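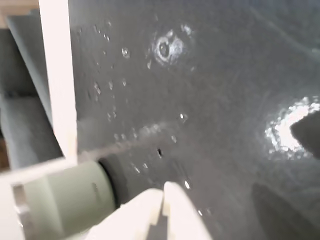 Section 2: Rinsing the Basin

Okay, so you've got the basin set up and you've used it a few times, and now there's a film on it. Mine gets one too. I have the dark gray Wellen in my mudroom and I wash everything in there -- boots, paint trays, one very unhappy cat -- so I've had plenty of practice with this part. Give yourself a free evening the first time and don't rush it.

Before you start

You'll need the spray nozzle, a soft cloth, a bucket, and the little bottle of Kushnir basin soap if you have it. Plain dish soap works fine and it's what I use when I run out. Take out the drain basket and the mat and set them aside for later (Section 3 covers those, and the mat is its own adventure).

Note: If your basin is brand new, peel off the clear film first. Natalia Robles wrote to me after going a whole month with hers still on, wondering why the finish looked cloudy!

Rinsing

1. Turn the nozzle collar to the narrow setting and point it into the basin before you open the water. I say this as a person who has soaked her own ceiling.

2. Open the tap about halfway. You want a thin, steady jet. If it sputters, let it run until the air clears out of the hose.

3. Start high on the wall farthest from the drain and work across in long, slow passes. Hold the nozzle at a slant so the water slides along the surface and takes the grit with it. Straight on, it mostly comes back at your shirt.

4. Overlap each pass a little. On a dark basin you can lose your place really fast, so I always go left to right and then drop down a hand's width, like mowing a lawn.

5. Do the corners next. They're rounded, and the dirt likes to settle right where the curve starts.

6. Finish with the floor, pushing everything toward the drain.

Caution: Keep the water lukewarm. Very hot water can make the drain gasket go soft, and then you get a slow drip under the stand that takes forever to track down.

Washing

1. Mix 2 capfuls of soap into a bucket of warm water. More soap doesn't clean better, it just means you'll be rinsing until bedtime.

2. Wipe the walls and then the floor with the soft cloth. Small circles are fine here.

3. For stubborn spots, lay the wet cloth over them and go make yourself some coffee. Come back after 6 minutes and wipe again. Paint sometimes needs a second round.

4. Rinse the whole thing again the same way you did before.

Caution: No scouring powder and no green scrubby pads, please. The slight gloss on these basins scratches, and it shows more on the dark ones. If you have a mark that's already there and you want to even it out, use wet sanding paper, 1000 grit, and try it low down near the drain first. I tried 600 and I was sorry. There's a dull patch in mine that I look at every single day.

Drying

You can let it air dry if your water is soft. Mine is hard as nails, so every bead leaves a white ring, and on charcoal gray you'll see each one of them. I run a squeegee down the walls and then go over it with a dry towel. Pull the squeegee from the top to the bottom in one stroke and wipe the blade in between.

Note: Rings that have already formed come off with half vinegar, half water. Wipe it on, wait a minute, rinse it off. Don't leave vinegar sitting overnight.

Putting the nozzle away

Close the tap first, then squeeze the nozzle once more to let the pressure out of the hose. Turn the collar back to the wide setting so it doesn't seize up, and hang the nozzle tip down on its hook. If you have the Gretden hose with the quick connector, leave it clicked in -- taking it on and off wears out the ring inside.

If the jet comes out crooked or split next time, there's probably scale in the tip. Go to Section 5 for how to soak it.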